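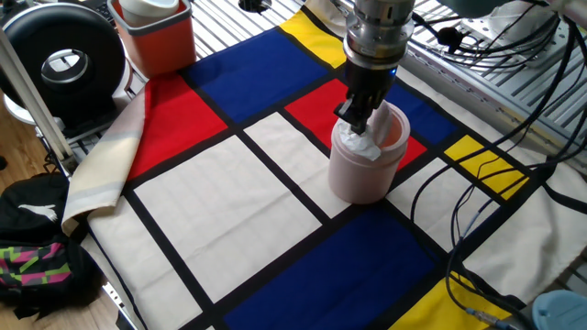 What does a stilling well do?

It lets water in through a small inlet near the bottom, so that the level inside follows the level outside without the waves.

The Deltlow Record is a short story in one part. It takes place at a reservoir, in the gauge house, over most of a winter. Readers who have worked with float gauges may skip the next paragraph.

A float rides on the water in the well. A beaded wire runs from the float over a pulley to a counterweight, and the pulley turns a shaft. The shaft moves a pen across a paper chart, or feeds a number to a logger, or does both. When the two disagree, the paper is usually kept and the logger is usually replaced. 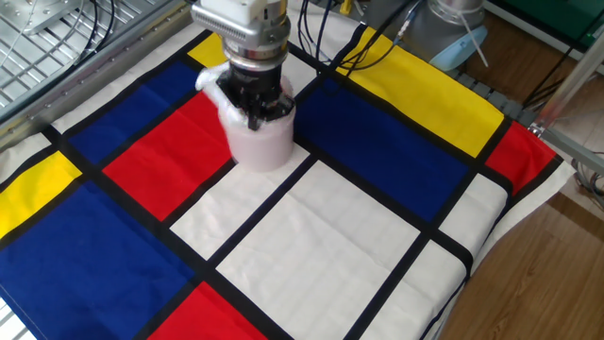 How often should a float gauge be checked by hand?

Once a month is normal for a reservoir, and more often while the chart and the staff plate disagree.

The story uses the older term "staff plate" for the enameled scale bolted to the wall outside the well. All levels are in millimeters above the Deltlow zero mark, which was cut into the stone of the outlet tower.

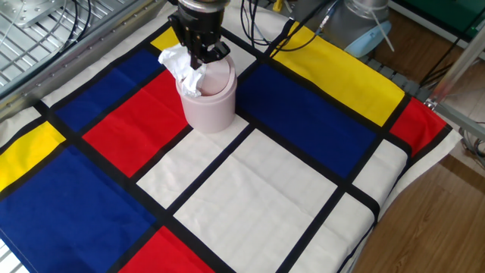
The Deltlow Record
Short fiction - posted under January - author's name withheld at author's request

The fault was first logged as a pen fault. Each night, at ten past three, the line on the chart fell by 4 millimeters. It stayed down for 19 minutes and then came back to where it had been. The line before the drop and the line after it could be joined with a ruler.

I was sent by Simance, who held the maintenance contract. The work order said to clean the pen, check the wire for slip and close the job. I cleaned the pen. I checked the wire, found no slip, and marked one bead with paint so that the next person could check it too. I closed the job and drove home.

The work order was reopened the following week.

A drop of 4 millimeters doesn't sound like much. The reservoir at Deltlow has a surface of 360 acres at that level, and 4 millimeters over that surface is more water than the outlet can pass in a night. It can't leave in one minute and it can't return in one minute. So the water hadn't moved, and the instrument was wrong. I wrote this in the report and Simance accepted it.

I replaced the pulley bearing. I replaced the wire. I replaced the float, which was an old copper one with a patch, and put in a Virk float made of gray plastic. The Virk float sat higher in the water and I had to reset the pen to allow for it. That night the line fell by 4 millimeters at ten past three.

The next step was to install a second instrument that shared no parts with the first. I hung a pressure sensor in the well on its own cable, with its own battery and its own clock. I set it to read every second. The sensor recorded the drop. It also recorded the shape of it, which the pen had been too slow to show. The level went down over four seconds, smoothly, and came back up over four seconds, in the same way.

I asked Simance for permission to stay overnight. They approved one night, without the meal allowance.

The gauge house is a brick room with a steel door and a hatch in the floor. There is a bench, a hook for a lamp, and a shelf where the used charts are kept in tubes. I had a flask, a folding chair and a hand lamp. I'd fixed a second lamp outside, pointed at the staff plate, and I could see the plate through the window if I leaned.

At three o'clock the staff plate and the chart agreed. There was no wind. At ten past three the float went down. I heard the counterweight move up its tube. I leaned and looked at the staff plate, and the water on the plate had gone down too. There was a dark band of wet enamel above it, 4 millimeters wide as near as I could judge from the window.

I opened the door and went out with the hand lamp. The water was lower along the whole of the wall, as far as the lamp reached. The wet band ran along the stones. I walked the path toward the spillway and the band went with me. I didn't hear anything pass through the outlet. I put my hand on the valve wheel and it was at rest.

I was back at the plate before the 19 minutes were over. The water came up, evenly, and covered the band.

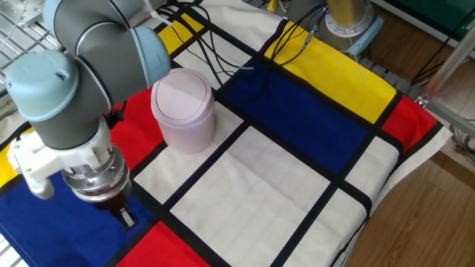

Patterned cloth in red, yellow, blue and white

In the report I had two choices. The first was to say that the instrument was sound and that the reservoir was doing what the chart said. The second was to say that more testing was needed. I chose the second and asked for the old charts.

They let me take the tubes home. There were over 3000 charts on that shelf, one to a day, and I unrolled them on the floor of the spare room in order. The oldest had no drop. The drop began in a January, small enough that I took it at first for the width of the ink. It grew so slowly that two charts side by side looked the same. I had to take them a year apart to see it. The time had never changed. The duration had gone up with the depth, and the two made a straight line when I plotted them.

I extended the line. It is easy to do and it is poor practice, and I noted both in the margin.

Simance lost the contract that spring to Jovudent, who put in radar and took out the float. The radar head averages over an hour and reports the middle value, so a drop of 19 minutes doesn't appear in it. The fault was closed as fixed by replacement. I was asked to return the tubes and I returned them, less one.

I kept the staff plate log up on my own time for a while. I would park by the tower at three and read the plate with field glasses. The last reading I took was 5 millimeters - one more than when I started, and ahead of the line. I sat in the car until the water came back. It was later than I had worked out, by a little over a minute, and I wrote the time on the chart I'd kept, next to the first one.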